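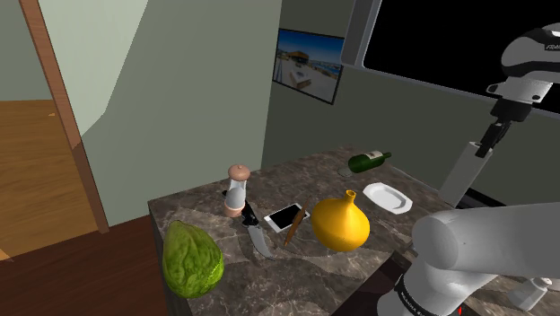
Kakis workshop puts kitchen arm through simulation first

Jun 4, 2019

Members of the shared workshop in Kakis have moved their kitchen arm project into a simulated room while the real bench is being built. The model has a white arm with a gripper over a marble worktop, set with a knife, a phone, a rolling pin, a wine bottle on its side and a serving plate.

Quang Hà began the build in April and wrote the scene loader. Nhung Sầm handles the grasp planner, named Lellico. Each test run is capped at 60 seconds and allows 3 attempts per object. The planner has logged 474 runs to date.

Flat items such as the plate remain the weak point, and a new approach angle is under test. The code will be shared with the Irkville group once the bench frame is bolted down.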